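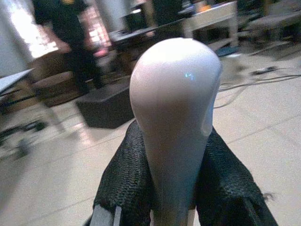 Home Posts Notes About Contact

I spent most of April moving a knob, and a good part of the summer working out which of those moves were worth keeping. This post is a record of how we gather examples at Pliltuvside, written mainly so that I can point people at it when they ask.

The work is part of a project called Clulton. The aim is a policy that can take hold of a handle or knob, carry it, and set it down where it is wanted. The policy learns from examples, and each example is one full go at the task with an operator steering the arm. We record the wrist camera, the joint positions and how far the gripper is open. The code that does the learning was written by people at Mullholm and I don't touch it. My part is everything up to the point where the files are handed over.

The knob is white plastic, shaped like the top of a gear lever. We picked it over the blocks we used before for two reasons. A block can be picked up from nearly anywhere and still sit well in the fingers. The knob has a fat round head and a narrow stem, and the fingers need to go low, on the stem, or the head slides up and out as soon as the arm lifts. The second reason is the gloss. It catches whatever light there is, and the highlight moves when the wrist turns. If every example is taken under the same light, the policy seems to treat the highlight as part of the object. Our first version did this. It was good in the morning and poor after lunch, and it took me too long to see why.

So now we record at different times of day and leave the window alone. I used to pull the blind down before every session. I also used to clear the floor, coil the cables and ask people to stay out. All of that made for tidy recordings and a policy that got lost when somebody walked past. We have stopped doing it. People come and go, furniture gets moved, and cables stay on the tiles as long as they are not a trip hazard on the operator's side.

The fingers are covered in a rough black material that feels like coarse knitted fabric. Bare fingers were hopeless on smooth plastic. Rubber pads held well, but they stuck on release, and the operators picked up a habit of giving the wrist a small shake to get free. The policy learned the shake. It would shake after every release, whether or not anything was stuck. The fabric lets go cleanly. It frays at the edges, and I swap it when loose fibres start to catch on things. A little fraying is fine. I write down every swap, as new covers grip differently for the first day and I want to be able to find those recordings later.

We have two operators, and I am one of them. We move differently. I come in slowly from the side and close the gripper late. My colleague comes in faster and corrects at the end. I worried about this and at one point wrote out a set approach for both of us to follow. The examples that came from it were stiff, and there were hardly any small corrections in them. Small corrections are most of what the policy needs to see, so I threw the instructions away. The only rules left are to start with the gripper open, keep the carry steady enough that the camera has something to work with, and stop the recording only after the fingers are clear of the knob.

As of August 2024 we have 434 examples that I am willing to hand over. The number we recorded is higher. I throw an example out if the recording dropped, if the operator forgot what they were doing halfway, or if the knob touched something before the grasp that it would never touch in normal use. I don't throw one out for being ugly. A missed grasp followed by a second try stays in, marked as such. Blur in the background stays in too. The wrist moves, the room smears behind it, and the policy will have to cope with that when it is running by itself.

Checking takes longer than recording. I play each one through at double speed, then go back to the moment the fingers close and step through that part slowly. What I look for is where on the stem the fingers meet it, and whether the head tips as the weight comes on. Each one gets a short label, and the labels go into a plain spreadsheet. We tried Nijs for this, and it has a nicer viewer, but it kept rounding the timestamps and I couldn't find the setting to turn that off. If there is one, I would like to hear about it.

Things I would do differently: record the light level from the start, which I only began doing halfway through. Keep the rejected examples in their own folder with the reason in the file name, instead of in a folder called "old". Take more examples with the knob lying on its side. We have far too few of those, and the policy plainly doesn't know what to do when it meets one. It hovers over the head, opens, closes on nothing and goes back up.

Lying-down examples are next on the list. They are slower to do, because the wrist has to turn a long way and the cable on our arm doesn't like it. I have re-routed the cable once already and will probably have to do it again before the next batch. After that I want to try a darker knob with the same shape, if I can find one with a stem of the same width.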